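Data Collection Corner, 19 February 2021

Quick one this month, we are mid-session and the arm is free again at two.

Where we are: 413 demonstrations in the Lodeo set as of this morning. Target for the end of February is still the target. The basket tasks are the slow part, the block tasks went fast and are closed. Please stop recording block tasks. We have plenty.

Basket tasks, for those who missed the planning note. Operator drives the arm by hand from the leader station, grips the basket by the wall, moves it or tips it or just turns it a bit, lets go. Then the ball versions: ball in, ball out, ball next to it and leave it alone. That last one sounds like nothing but the policy keeps wanting to grab the ball. Every time it sees orange, off it goes. So we need a lot of episodes where the ball is there and the right answer is to handle the basket and ignore the ball.

The dark basket came in to replace the pale one from the first round. Much harder. Black gripper against nearly black wicker, and the depth readings inside are poor. Good for us, in a way, the first-round model looked great on the pale basket and then fell over at the Manolakis demo when they handed us a darker one. Hence the shopping trip.
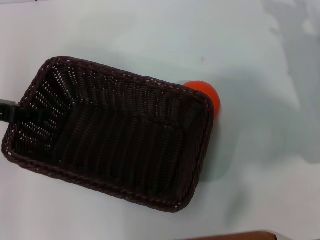
Gripper at the end wall of the dark basket, ball outside. Lodeo basket series.

Some things from reviewing the last batch (62 episodes, 20 thrown out, which is too many):

Start pose. Half the rejects were this. Basket should NOT be square to the table edge every time. Turn it. Slide it. If your last three episodes look alike on the review screen then the fourth one needs to look different. Same for the ball, left side, right side, half hidden behind the rim, all fine.

Grip point. End walls and long sides both wanted. Right now we have mostly end walls since they are easier to reach from the home position. If you are on the afternoon shift please do long sides only until the tally sheet evens out.

Don't rush the close. Several episodes have the fingers shutting while the arm is still traveling. The model will learn that, it learns everything. Arrive, stop, close. A slow clean episode beats a fast one and we are not short of disk.

Hesitation is ok up to a point. If you miss and correct, keep it, we want corrections. If you miss and then sit there thinking for 30 seconds, bin it and go again. The bin button is the left pedal, not the right one. Right pedal saves. We lost a good run to that on Tuesday.

Rim strands. The rim is twisted and a fingertip can catch on it when you back out. Open all the way before you retreat. If it snags and the basket drags along, mark the episode "drag" in the notes and keep it, Jiseline wants those for the failure detector.

Lighting. Leave the blinds how you found them for the whole of a session, then change them between sessions. Shadows moving around from day to day is what we want. Shadows jumping in the middle of an episode is not.

Labels. One short sentence per episode, plain words. "Move the basket to the left." "Turn the basket." Not "basket thing again" (there are eleven of those, I have fixed them, please dont make me do it twice).

On the software side, the Flasano recorder update is in. It no longer drops the first second of wrist video, so you can go back to starting right away after the beep. If the frame counter goes red, stop and restart the recorder, do not just carry on and hope. Old episodes with the missing second have been trimmed to match and are still usable.

Training run number three starts over the weekend on whatever is in the folder by Friday close. If you have episodes sitting on the station laptop and not uploaded, they will not be in it. Upload them. Results in the next issue, or sooner if its good news.

Still needed: operators for the early slots, especially left handed ones as every demo so far has been driven right handed and I would like to know if it matters. Training takes one morning. Sign up on the sheet by the station door.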